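CAPÍTULO 7
La tanda clasificatoria: leer la pista y gestionar el tiempo

Una clasificación no es una carrera corta. Conviene decirlo ya, en la primera línea, porque casi todos los errores del alumno que empieza en ingeniería de pista salen de ahí. En carrera se administra. En clasificación se elige un momento, y se elige una sola vez, dos con suerte.

En este capítulo: evolución del agarre, ventana del neumático, tráfico, combustible. Y un caso largo, el de Willcombe, al que volveremos en los ejercicios.

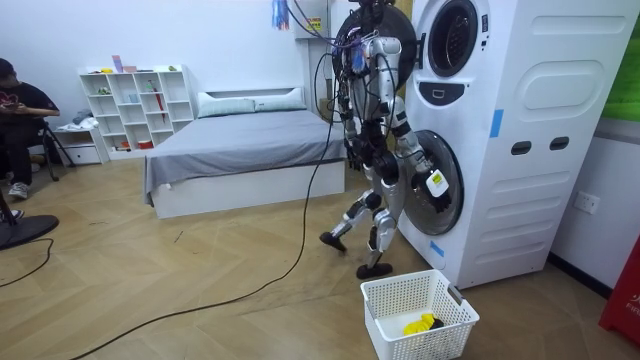
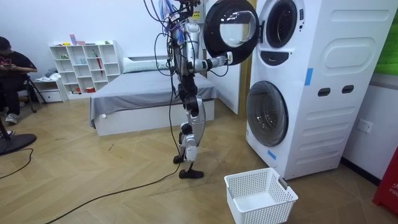
Según Gilbert, la pista manda más que el coche, y quien no la mire entre una salida y otra está trabajando a ciegas. Una exageración, quizá. Pero en un circuito poco usado, con polvo fuera de la trazada, la frase se sostiene bastante bien. Veremos por qué.

7.1 Evolución del agarre

Cada vuelta deja goma. Poca, pero la deja. Al empezar la tanda el asfalto está verde – así lo llaman los mecánicos, y así lo llamaremos aquí – y el coche desliza de delante en las curvas lentas. Luego la trazada se oscurece, el tren delantero muerde, y los tiempos bajan sin que nadie haya tocado un tornillo.

Error típico: atribuir esa mejora al último cambio de reglaje. El alumno sube una barra, el piloto mejora, el alumno lo apunta como acierto. No vale. Antes de apuntar nada hay que mirar qué han hecho los demás en los mismos minutos. Si todos bajan lo mismo, el cambio no ha hecho nada. Si todos bajan más que tú, lo has empeorado.

Factores que rompen la evolución: lluvia, una nube larga, viento cruzado en la recta, aceite, una categoría distinta que rueda antes con otra goma. Este último se olvida mucho. Los compuestos no siempre se llevan bien entre sí y las primeras vueltas pueden ser raras, rarísimas.

7.2 La ventana del neumático

Demasiado frío, no agarra. Demasiado caliente, tampoco. En medio hay una ventana, y en neumático blando suele durar poco: la vuelta buena y, si el piloto ha sido suave en la de preparación, media más.

La vuelta de preparación es trabajo, no paseo. Frenadas fuertes para meter calor en las llantas, algo de volante, y nada de arrastrarse en el último sector. Los pilotos se arrastran siempre en el último sector. Buscan hueco, frenan, miran por el espejo, y cuando abren gas la goma delantera ya ha caído de temperatura. La primera curva se va larga y adiós vuelta.

Con presiones, lo mismo: se ajustan para el momento del intento y no para la salida de boxes. Se anota la presión en frío, se anota la presión al volver, se anota a qué hora. Sin la hora el dato no sirve.

7.3 Caso: clasificación en Willcombe

Prueba de octubre, tanda única de 20 minutos. El equipo Prirbridge llega con 2 juegos nuevos y un coche del taller Sillo que calienta bien el eje trasero pero mal el delantero. Cielo cubierto, pista seca. Plan inicial: un intento pronto, para tener tiempo marcado, y otro al final.

El primer intento sale limpio, sin más. Tiempo discreto. El coche vuelve al box y empieza la espera, que es lo difícil. Las demás escuadras salen con 7 minutos por delante y la trazada se llena. El muro de Prirbridge aguanta un poco más – aquí hay que fijarse – y suelta el coche detrás del último grupo, con aire limpio pero con margen para una sola vuelta lanzada.

Funciona a medias. El primer sector es el mejor del día. En el segundo, bandera amarilla por un coche en la grava y a levantar el pie. El tiempo final no mejora el del primer intento.

¿Se equivocó el muro? La respuesta fácil es que sí. La respuesta que pedimos al alumno es otra: reconstruir la decisión con los datos que había en ese momento, sin la bandera. Qué se ganaba esperando, qué se arriesgaba, cuánto tardaba en calentar el eje delantero. La tabla completa de sectores está en el apéndice, página 291.

7.4 Combustible y peso

Se carga lo justo, más una vuelta de reserva. Hay equipos que no cargan la reserva. Luego sale una bandera roja, la tanda se reanuda y el coche se queda sin gasolina de camino al box, con la posible sancion si el reglamento exige muestra. Antes de seguir, repase el apartado de cálculo de consumo del capitulo anterior; lo necesitará para el ejercicio primero.

Contenidos relacionados
Consumo por vuelta y carga inicial
Banderas y neutralizaciones: efectos en la estrategia
Hoja de registro de presiones
Rebufo en recta: cuándo compensa
Comunicación por radio entre muro y piloto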